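Prothero to stock smaller cartons in all its village shops

4 August 2021

Prothero will start selling dry goods in smaller cartons at all 16 of its village shops from December, after a trial at two branches drew more single-person households than the firm had expected.

The change covers rice, noodles, tea, biscuits and breakfast cereal. Larger boxes will stay on the shelf beside the new ones, and the price by weight will be the same for both sizes. Shoppers will be able to compare the two on the shelf ticket, which is being redrawn in larger type.

Efa Ellis, head of buying at Prothero, said customers who live alone had been asking for smaller amounts for years.

"They were telling our staff that half a box went stale before they got to the end of it," she said. "Some were sharing a box with a neighbour. We looked at what it would cost to pack less in each one, and it was lower than we thought."
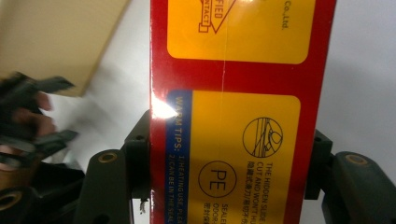 Boxed goods come in many sizes and colours.

The trial took place at the Ovent and Ravirora branches. Over the course of it, 43 lines were offered in two sizes. Tea and rice sold best in the smaller carton, while cereal buyers mostly stayed with the larger one. Biscuits were split evenly at Ovent but not at Ravirora, where the shop is close to a primary school and families do much of the weekday shopping.

Packing will be done by Wukness, which already supplies Prothero with paper bags and bakery boxes. The company is adding a second folding line to meet the order and expects to take on extra staff for the early shift. It will also move the printing of ingredients and allergy advice to the widest side of each carton, following complaints that the old print was hard to read.

Prothero said the cartons would be made from plain board with no plastic window. Inner bags will still be used for tea and rice. The firm is looking at a paper inner bag for biscuits but has not found one that keeps them crisp for long enough, and it does not expect to have an answer before the cartons go on sale.

Shelves will need to be moved closer together to make room. Work on this begins at the smaller branches, with each shop closing for one afternoon. Notices giving the closing times will go up on the doors a fortnight before, and the post office counters inside the shops will open as normal.

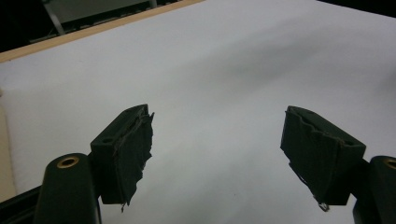

What it means for shoppers

Anyone with a standing order for delivery will carry on receiving the larger size unless they ask to change. This can be done at the till or by telephone. Customers can mix sizes in one order, and there is no extra charge for delivery.

The loyalty card will work as before. Points are given on the amount spent, so two small cartons earn the same as one large carton of double the weight. Paper vouchers already sent out for the larger boxes can be used on either size until they run out.

More than 700 customers filled in a comment card during the trial. The most common request was for flour and sugar to be added to the range, and Prothero said it would look at both next year. Several people also asked for cartons that close again properly once opened, and a tuck-in flap is now being tested.
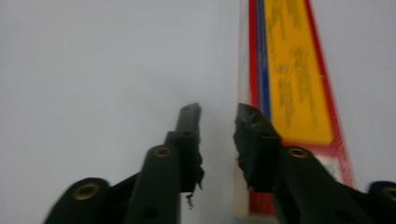
Glad to see this happening at last, wrote Efa on the shop's comment page, adding that porridge oats ought to have been on the list from the start and that a small box would suit her kitchen cupboard far better than the present one.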